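How to Budget for a Laundry-Handling Robot Station

The price on the robot quote is usually the easiest line to fill in. The lines below it are where budgets slip. These steps cover a single station: one two-armed legged robot, one front-loading washer, and one basket or tray for the clothes.

Step 1. Fix the task before asking for quotes

Write down the start and end state of each item. "Garment in basket to garment in drum" is one task. Opening the door is a second task, and starting the cycle is a third. Vendors price them separately, so your request should list them separately.

Decide also whether the robot must carry the container. A two-handed hold on a tray uses both arms and leaves none for the garments. 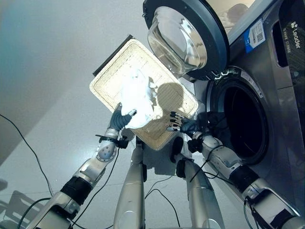 Pollthorpe, Wed 25 August

Step 2. Buy the washer and container first

Both are cheap next to the robot, and both set the reach it needs. Measure these on the real machine:

Height of the drum opening, lower rim to floor
Door swing, fully open
Depth from the gasket to the back of the drum
Clear floor in front of the machine

Keep a spare container of the same model. A change of rim shape can mean new grasp work, and that is billed as labor. Our rattan tray cost 54 dollars. The first day of rework cost 974.
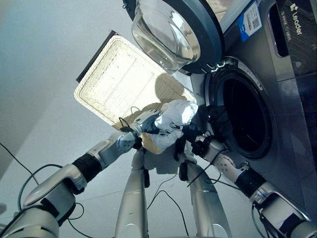

Photo: Sial test room

Step 3. Price the hands as wear parts

Ask for the unit price of a complete hand, a single finger and a fingertip pad. Ask for the lead time on each. Fekura quoted 2,991 dollars for a replacement hand, with delivery in October. We ordered one with the robot.

Put covers and straps on the same sheet. They are small items, but they go through the same purchase approval as everything else.

Step 4. Plan the floor and the cables

Mark the standing position and the door swing with tape, then lay out the cable runs. Any line that crosses the floor near the feet needs a route, a length and someone responsible for it. Include overhead cable support as an optional line and ask for it to be priced at the same time. Adding it later means a second site visit.

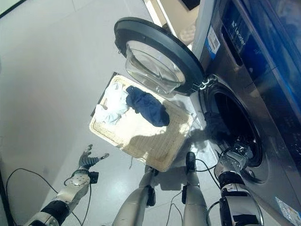

The washer supply goes on its own circuit. Check the drain position too, as moving it after the floor is marked will shift the whole layout.

Step 5. Set the garment list

Acceptance tests need a fixed set of clothes. Include light and dark items, thin and heavy fabric, and small pieces such as gloves. Dark clothes piled together deserve their own test, with their own pass mark. Buy 4 of each item and store two unopened.

Step 6. Build the sheet

Use one row per item, with columns for unit price, quantity, lead time, supplier and renewal date. Software licenses go here, including the yearly fee for the Evach scheduling package if you use it. Keep integration labor on a separate tab, in days.
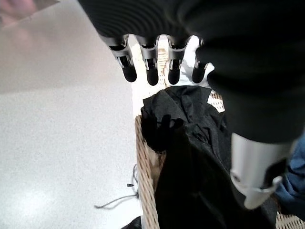

Tianyou Qian
Equipment Planning Lead

Send the sheet to each vendor with the prices blank. Returned sheets can then be compared row by row. Iolo Lewis in purchasing holds the blank copy and will add rows on request.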